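Washer on an enclosed balcony – bad idea or fine?
Home & Laundry > Small Apartments

mopbucket78
Posted Monday, June 12, 2023

Okay, need some opinions before I lose my mind. We're moving into a sixth floor place in August and there's no laundry hookup in the kitchen or the bathroom. The only water line and drain outside of those is on the enclosed balcony. My husband says great, put it out there, done. I keep picturing frozen hoses in November and the whole building hearing my spin cycle. Anybody live like this? Also the quote to move the hookup into the bathroom was $778, and that's before tile.

tidewater_tess
Don't do it. We had ours on a balcony for 2 winters and the inlet hose split both times. Pay the money.

Grodura
Was yours glassed in or open, though? Big difference. Tess, I'm guessing open.

tidewater_tess
Glassed in, single pane, and drafty as a barn. So no, not open.

lintcatcher
I'm going on 6 years with mine out there and I'd never go back to having it inside. I can shut the slider and watch TV while it spins! My old apartment had the washer in the bathroom and you couldn't hear yourself think.

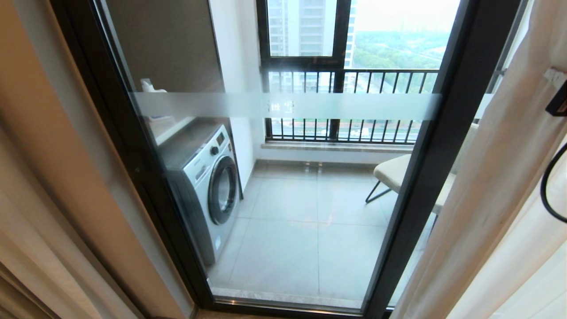 Noise is mostly about the door and what's under the feet. Get the thick rubber pads (I bought the Plastden ones, they're ugly but they stay put) and level the thing properly, all four corners, with it full of wet towels. A front loader on the balcony with a glass door between you and it is a whole different life, trust me. And if your door is clear glass that goes way down, get one of those frosted strips across the middle of it. My brother-in-law walked into ours carrying a full basket before we had one.

Grodura
Seconding the pads. For the cold, shut the valve and drain the hose after the last load if it's going below freezing. Takes two minutes.

mopbucket78
Every time though?? I do laundry at 11 at night, I'm not crawling behind a machine in my slippers.

Grodura
Only on the really cold nights. Or put foam sleeves on the hoses and a small heater out there.

tidewater_tess
Please don't leave a heater running next to a washer overnight.

Stosinari
Has anyone asked the building? Mine wouldn't allow it at all, something about the drain. I'd get it in writing before buying anything.

mopbucket78
Ugh, good point. Emailing them tonight. Lint, does the detergent get weird out there in summer? I use pods.

lintcatcher
Pods clump up if it's humid, so I keep them in the kitchen. Powder's been fine in a jar with a tight lid.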